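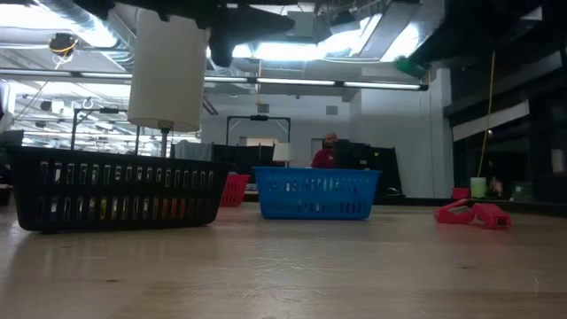 **Bench cell budgeting** is the job of working out what a small tabletop robot setup will cost before anyone signs for it. I've done it 3 times now, twice for Tandutar and once for our shop in Lokville, and I still get the cable line wrong (every single time!).

The arms are the easy part. You get a quote, you argue a little, you're done. Our last one from Daltberg came to $3379 for mounts, rails and brackets alone, and Kiros Ayele had to read it to me twice over the phone. The rest is all small stuff:

- **Bench and rails.** Get the bench first and measure it yourself. Two arms facing each other across one tabletop need rails at both ends, and I once priced a single pair. Oops.
- **Sorting props.** Plastic baskets in a few colors, rolls of tape, odds and ends for the gripper to pick at. Cheap, but I still put down more than $34.

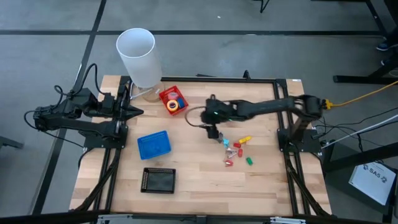
- **Cables.** Whatever length you think you need, order the next one up. An arm that reaches to mid-table wants slack, and slack has to be paid for.
- **Spares.** Zanele Masilela plans for one extra gripper per pair of arms. I used to call that fussy, and now I copy her spreadsheet.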